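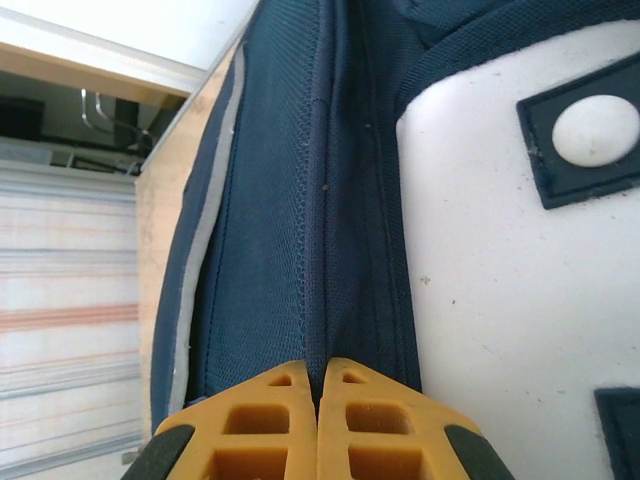

Vue du poignet : les deux doigts de la pince au-dessus d'un article en tissu bleu marine, près d'une couture en relief.

Accueil | Atelier | Fiches pratiques | Téléopération | Glossaire

Conseils pour la démonstration de tâches sur textiles et bagagerie souple
Atelier Amelstead — fiche mise à jour le 2021-12-07

La présente fiche s'adresse aux opérateurs qui enseignent une tâche à un robot, soit par guidage manuel du bras, soit par commande à distance. Elle complète le livret d'accueil remis à l'entrée en poste et ne s'y substitue pas. Les réglages indiqués valent pour le poste Plendholm. Les utilisateurs du poste Huamán se reporteront au tableau affiché dans leur local, les butées logicielles y étant différentes.

Avant la première prise

Placer l'article à plat, dans la zone que les deux bras atteignent sans extension complète. Un sac souple se présente couché, sangles dégagées. Il est recommandé de varier légèrement l'orientation d'une démonstration à l'autre et de noter chaque changement au cahier.

Vérifier la vue de chaque caméra de poignet avant d'enregistrer. L'extrémité des deux doigts doit rester visible pendant l'approche. Lorsqu'un pli masque entièrement le point de prise, mieux vaut reculer de quelques centimètres et choisir un autre angle.

Les peluches et les poussières sur tissu foncé ne gênent pas l'enregistrement. Un coup de brosse est toutefois demandé en fin de demi-journée, de même qu'un passage de chiffon sec sur les patins des pinces.

Saisir un tissu

Sur une étoffe tendue, la pince glisse. Il convient de former d'abord un pli, en rapprochant les doigts au contact de la surface, puis de fermer. L'opérateur qui travaille au bras pilote ralentit nettement dans les derniers centimètres ; celui qui guide le bras à la main le tient par l'avant-bras, jamais par la pince.

Les coutures épaisses et les passepoils offrent une bonne prise. Les panneaux en filet se saisissent près de leur bordure, car la maille s'accroche aux nervures des doigts. En cas d'accrochage, ouvrir la pince, attendre l'arrêt complet du mouvement et dégager la maille à la main, poste en pause.

Ne pas corriger une prise plus de 2 fois dans la même démonstration. Au-delà, l'essai est interrompu et classé « à reprendre » dans Larala. Une hésitation brève peut en revanche être conservée : le modèle doit aussi rencontrer des gestes de rattrapage. 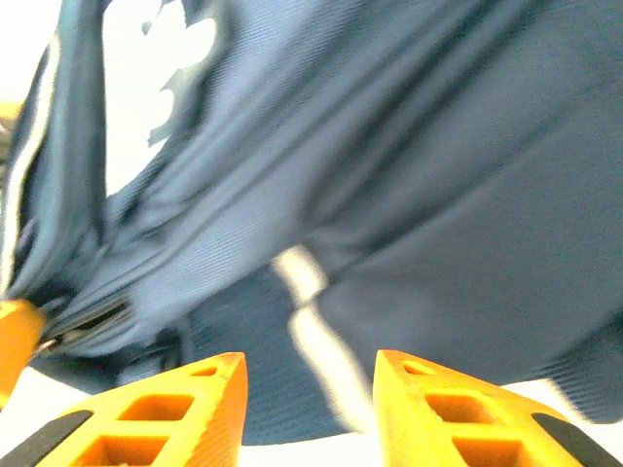
Lumière et contraste

Les tissus bleus et noirs perdent leur relief sous un éclairage faible, et les bandes claires saturent vite sous un éclairage fort. Régler l'exposition sur la partie la plus sombre de l'article, puis contrôler que les liserés blancs gardent un contour lisible. Ne plus y toucher jusqu'à la fin de la série.

Pour la campagne de juillet, 414 démonstrations ont été enregistrées au poste Plendholm et 321 retenues après relecture. Les rejets tenaient pour l'essentiel à une exposition modifiée en cours de série et à des départs de bras hors position de repos.

Travailler à deux bras

Attribuer un rôle à chaque bras avant de commencer : l'un maintient, l'autre agit. Les rôles peuvent s'inverser entre deux étapes, pinces ouvertes. Éviter de croiser les avant-bras au-dessus de l'article.

Surveiller les câbles. La boucle laissée au poignet doit permettre une rotation complète sans traction et ne jamais descendre entre les doigts. Si elle frotte contre le coude, refaire le passage de câble — une attache supplémentaire suffit dans la plupart des cas.

Les sangles longues appellent une attention particulière. On les laisse pendre du même côté pendant toute la série, sauf si la tâche consiste précisément à les ranger. 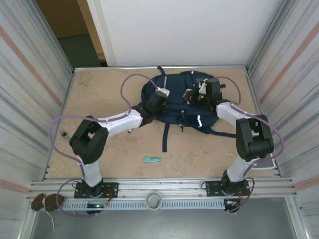

Sac à dos couché sur le plan de travail, un bras au-dessus de chaque moitié.

Clore une série

Ramener les deux bras au repos, pinces ouvertes, avant d'arrêter l'enregistrement. Attendre le signal de Larala, qui confirme l'écriture du fichier. Une série compte 7 démonstrations ; l'opérateur marque ensuite une pause et cède la place s'il travaille en binôme.

Renseigner le cahier de poste : article utilisé, position de départ, mode de démonstration (main ou distance), incidents éventuels. Les mentions telles que « RAS » ne sont pas acceptées dans la colonne des incidents ; inscrire « aucun ».

Toute pièce de tissu déchirée ou fermeture endommagée est signalée le jour même. L'article est mis de côté avec son étiquette et remplacé par un modèle identique, à défaut de quoi une nouvelle série est ouverte.

Voir aussi : Étalonnage des bras pilotes ; Entretien des pinces ; Nommage des fichiers

Contact | Mentions légales | © Atelier Amelstead, tous droits réservés | Haut de page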